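Tasari weighing cell: upkeep meeting
Minutes, 11/8/20
Place: Wilczyńska room, Plitdale workshop
Present: cell upkeep, purchasing, test bench, one visitor from Sandivo (items 1 to 3 only)

1. Minutes of the last meeting

Agreed, with one correction. Item 5 said the right gripper had been "fixed." Upkeep asked for this to read "adjusted." The screws were tightened and the arm was put back to work. What had made them come loose was not looked into. Corrected.

2. Rail and arm bases

Both arms are still on the one black rail. The Sandivo visitor said the rail needs no checking once it has been tightened to the sheet. Upkeep asked how long the rail had been run before that line was written. The visitor did not have the figure and will ask.

Test bench pointed out that a rail shared by two arms passes a knock from one to the other, and that a base which has shifted a little would show up first as bad pours and get blamed on the software. The visitor thought this unlikely. The meeting did not rule it out.

Agreed: base screws on both arms to be checked every 40 hours of running until there is a reason to stop. A paint line goes across each screw head and onto the bracket so that movement can be seen without a wrench.

3. Cables

Longest item. The cables are clipped along the links and then run free around the wrist, with enough slack for the gripper to turn. Sandivo's position is that the slack is correct as shipped. Upkeep's position is that "correct" was worked out with nothing on the table. With the scale in place, the right cable has somewhere to rest that it should not be resting. A cable lying on the platform adds weight, and a cable brushing the bowl does it only now and then, so the reading wanders and the test sheet says "scale drift."

The visitor offered a shorter cable set. Purchasing asked the price and was told it would be in the quote. Test bench asked whether a shorter cable would survive the full wrist turn. The visitor said yes. Asked whether this had been tried on this arm, the visitor said it had been tried on a similar one. Noted as not tried.

Views of the cell were gone through from both kinds of camera.
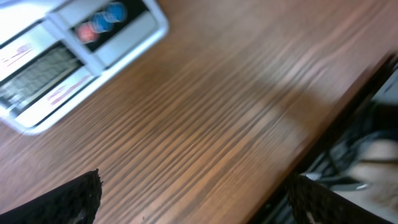 Wrist camera, blurred, cables past the edge of the table.
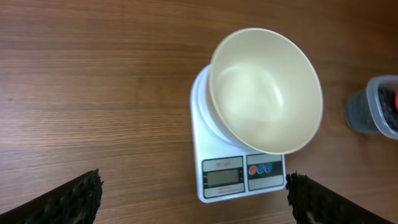

Wrist camera, scale between the fingers, bowl empty. 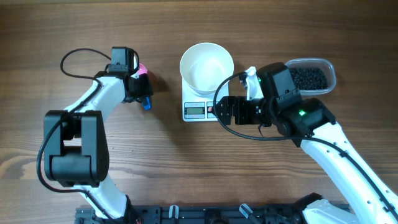

Both arms, right cable looping out over the edge of the scale.

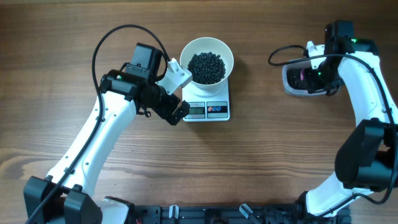 Both arms, container held in the right gripper, beans in the bowl.

Agreed: one extra clip on each wrist, placed so that the loop stands away from the table when the gripper points down. No cable set to be ordered for now. If the extra clip does nothing for the readings, upkeep will say so in the log and the clip comes off again. The meeting does not want a third season of parts that were added on a hunch and never taken away.

The visitor left after this item.

4. Wrist cameras

Test bench finds too many blurred pictures. Sandivo's note blames arm speed. Upkeep suspects the camera mounts and does not see why it can't be both. The test is cheap: run the same path at full speed and then slowly, tighten the mounts, and run it both ways again. If the slow pictures are sharp before anybody touches the mounts, upkeep will drop the matter.

Cleaning of the lenses was raised. The cloth kept with the cell is the same one used on the table top. A separate one will be bought.

5. Finger pads

The dark bumpy pads collect dust and bits of the fill. The supplier sheet says wipe at 90 hours. Purchasing would like to know who arrived at that and with what material in the gripper. No answer on file. Upkeep currently wipes them when they look dirty, which test bench called "not a schedule." Upkeep replied that the pads can't read the sheet either.

Agreed: wipe at the start of each shift, dry cloth, no spray. Look at the edges while wiping and write down any piece that has come away. Do not glue pieces back on.

6. Scale

It is a kitchen scale and will go on being one. A proposal to replace it with a bench scale was heard for the second time and again put off. Until the cable question is settled, a better scale would only measure the same cable more exactly.

Position on the table: the scale gets moved during cleaning and put back by eye. Tape corners to be laid on the wood. Test bench asks that the scale also be checked against the brass weight, with the arms parked, before the first run and after the last. Results go on paper beside the cell, including the good ones.

7. Spare parts

Held: 9 cable clips, one pair of fingers, one wrist motor (opened box, history unknown). The motor is not to be fitted until it has been run on the bench. Purchasing will not pay for a second motor on the strength of the present one being "probably fine."

8. Requests to Sandivo

- running hours behind the "no checking" line for the rail
- what the pad wiping interval is based on
- whether the short cable set has been fitted to this arm by anyone, anywhere

An answer was promised in February to the first of these and did not come. Purchasing will send all three in writing this time.

9. Next meeting

When the extra clips have been on for 9 shifts. Logs to be brought in their original form, with no averages worked out beforehand.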